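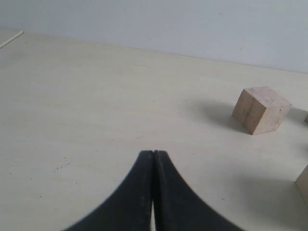 Figure 2. Gripper with the fingers closed, over a pale tabletop.

4.2 Solo records and the band name

The second group of albums comes from musicians who began alone and later worked under a group name. Arico is the clearest case in our sample. The first two releases were home recordings with every part played by one person, and the name Arico was printed on the sleeve as if it belonged to a full band. A touring lineup was hired only after the second album, in December 2000.

Listeners we surveyed did not hear the change as a break. When played 90 seconds from each of 9 albums, most placed the early solo tracks and the later band tracks in the same style, which they called progressive or art rock. Drarmont gave a different result. Its early tapes are long keyboard pieces with no drums, and listeners often took them for another act.

We think the drum sound explains much of this gap. Arico used programmed drums from the start and kept the same patterns when a drummer joined – the live player learned them note for note. Drarmont had no such patterns to carry over.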